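Plukico gets its Brakano cell ready in simulation first

Sakavside, May 27, 2018 – The Brakano handling cell at Plukico is getting a new set of gripper settings this spring, and most of the work is being done without anyone touching the real arm. The shop has built a simulated copy of the cell and is running setup and maintenance checks there before each change goes out to the floor. We got a look at it this week and came away impressed!

Brakano is a single-arm cell. It picks parts from a table, turns them, and puts them down again, and over the years it has been asked to do this with nearly every shape that comes through the building. The gripper is the two-finger Salgado model, which the crew likes a lot but which does need a bit of care. The fingers have to close evenly. If one side starts to lag, a part can end up leaning, and from there the errors pile up quickly.

Until last November the only way to check a new setting was to stop the cell and try it. A full check took 54 minutes when everything went well, and all of that was time taken away from real jobs. Changes got saved up, and then a whole bunch of them would be tried in one long evening. Anyone who has tuned a machine that way knows how hard it is to tell afterwards which change did what.

With the simulated copy the routine looks very different. The crew changes one value, starts a batch of 500 grasps and goes off to do something else. When they come back there is a log with the finger positions, the closing force and the final angle of the part for every single grasp. Anything odd can be opened up and watched again at whatever speed you like.
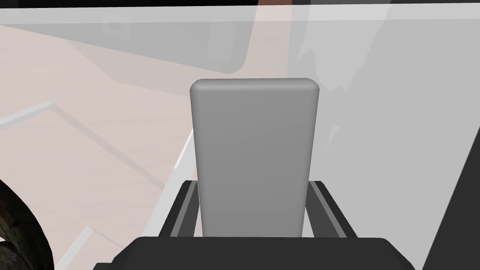

The part used for most of the tuning is a plain block, and that was a deliberate choice. A simple shape makes it easy to see whether the fingers are meeting it squarely. Once the settings hold up with the block, the crew moves on to the awkward stuff – parts with a taper, parts with a lip, parts that are heavy at one end.

What makes the simulated cell fun to look at is how much other stuff has been put into it. The crew could have left the arm alone in an empty world, but a gripper almost never works that way. There are objects near the work area and surfaces you can see through, and the software that finds the part has to cope with all of it. See-through material is the big one. A camera can have real trouble telling where a clear or milky sheet begins, and a part in front of one doesn't always stand out the way you would hope. Getting that into the test early has already led to a new threshold in the part-finding software.
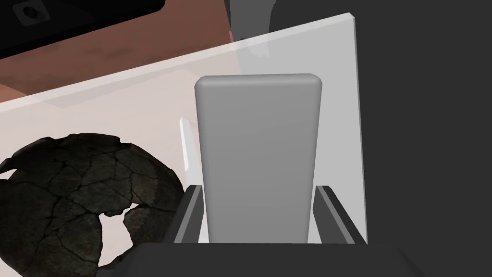 The simulated Brakano cell: a light gray block between the gripper fingers, a translucent panel behind it and a dark, cracked object at lower left.

The copy is only useful if it matches the real thing, and keeping it matched is now part of the regular service. Every 2000 cycles the real gripper comes off the arm. The finger pads are cleaned and measured, the guides are wiped down and given fresh grease, and the play in each finger is checked with a feeler gauge. Those measurements go straight into the simulation, so that the fingers on the screen wear down along with the ones on the floor. It's a small step in the service sheet, and it may be the smartest thing in the whole project.

The first time the crew did this, the two versions of the gripper disagreed quite a bit. The real left finger closed a little later than its twin on the screen. A sticky guide was the cause, and it was cleaned up the same afternoon. It had probably been that way for a while. The old check only looked at whether the part was picked up, and it usually was.

Setting up the simulation was slow going at first. Friction was the hardest part to get right. Early on, parts slid down between the fingers in the simulation while the real ones held them just fine, and it took 12 versions of the pad model before the two agreed well enough to trust. The crew kept all the old versions, and the notes that go with them make good reading if you like that sort of thing (we do).

There are limits, and Plukico is open about them. Cables are not modeled yet, so a hose or wire that snags during a wrist turn will still come as a surprise. Dust is missing too. Any new setting still gets a short run on the real arm at low speed, with a person standing by at the stop button, before it goes into daily use.

Next on the list is a second set of finger pads, softer than the current ones and meant for parts that scratch easily. The pad model is already being worked on and the first batches are due to run once the next service is done. Shops in the Sakavside area that use the same gripper can ask Plukico for a copy of the service sheet, including the page for recording finger play.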